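My neighbor's smoke shop got padlocked

So the smoke shop on the corner of Huanca Street is closed, and I don't mean closed like the owner went to lunch. There's a padlock the size of my fist and a court notice taped inside the glass, and half the block has stopped to read it (me included, twice, once in slippers).

According to the notice, police bought cannabis there on 7 different visits this year, and the place never had a license to sell anything stronger than cigarettes and phone chargers. A second sheet mentions a $3000 fine. I went in every February for a bus pass and a scratch ticket and I swear I never noticed a thing! The guy behind the counter always asked about my knee. Now I keep going back over every conversation, wondering who those people were who walked in, bought one pack of gum and took ten minutes to do it.

I was telling all this to the folks at the laundromat, where news on our block gets sorted out anyway.
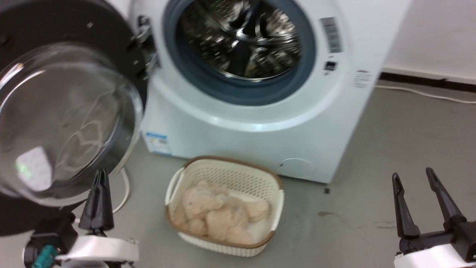

Zoila Tello said she'd called the city about that shop in the spring, got a complaint number ending in 703, and never heard another word. Her worry was the school kids going in after class, and whether anyone had been checking IDs. She said she wasn't sorry to see the padlock, but she'd have liked a call back.

Fair enough. I hadn't thought about the kids, and I felt a little silly for going on about my bus pass.

What bugs me is that there's a licensed place, Zandgate, a short walk away, and they had to jump through every hoop there is. Caroline Nyamweya told me they waited ages for their inspection, paying rent on an empty store the whole time. Meanwhile the corner shop was selling little bags for $60 next to the beef jerky. If I were Zandgate I'd be steaming.

The hearing is on 14 September 2023 at the county building, and it's open to the public. I might go, if I can get off work early. In the meantime, does anyone know where else around here sells bus passes? The machine at the station ate my card again.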